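Progress report to the Drilow program office
Project: Kwak, bimanual laundry pickup
Prepared by Meenakshi Dixit, Aug 14, 2026

Summary

Work this period was on the grasp planner and the logging tools. The planner rewrite is merged and running on both workstations at the Gurstead site. The perception update is behind schedule and moves into the next period.

Planner

The old planner picked one grasp point per garment and kept it until the arm closed. The new one checks the point again on each approach step and drops it if the cloth mask has changed. Na-rae Min wrote the check and Byung-chul Tak moved it off the main control thread, where it had been causing late joint commands. We ran 85 pickup trials with the merged version. The logs are on the Stondberg share, along with the config used for each run.

Perception

Soon-im Bang is retraining the cloth segmentation model. Head and wrist views now go through the same model, with a flag for the source camera. Labeling took longer than planned. Folded print on a garment was often split into separate pieces, so 48 sequences went back for a second pass.

Head view first, then wrist view, with the red garment on the gray seat and the white basket near the grippers: 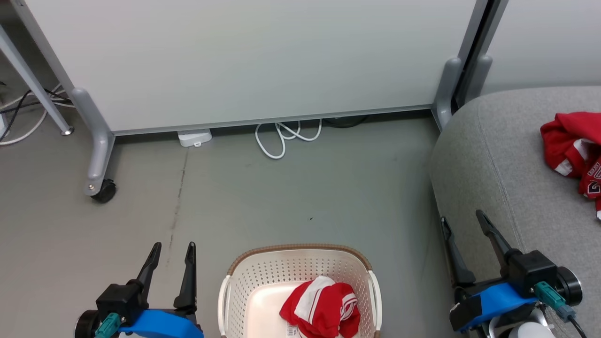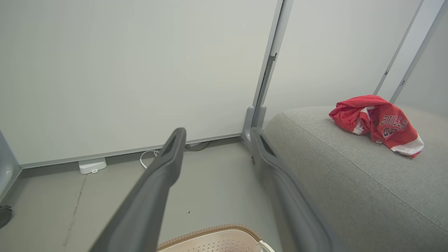 Does the planner need the wrist cameras to run?
It can run on the head camera alone, but the recheck step is then limited to the first part of the approach. Once the fingers block the head view, the planner keeps the last accepted grasp point.

Tooling

Bit-na Han replaced the replay script. It now loads camera streams, joint states and planner decisions on one timeline, and a run can be stepped forward or back. Export to the Drilow format works for single runs. Batch export still fails when a run has a missing camera stream.

Open items

Camera clock offset between head and wrist: 8 ms after the driver change. We want this lower before the next dataset freeze.
Segmentation retraining: in progress, Soon-im Bang.
Batch export fix: assigned to Bit-na Han.

Budget

No change to the plan approved in February. The GPU time set aside for retraining has not been used up and we ask to carry the rest into the next period.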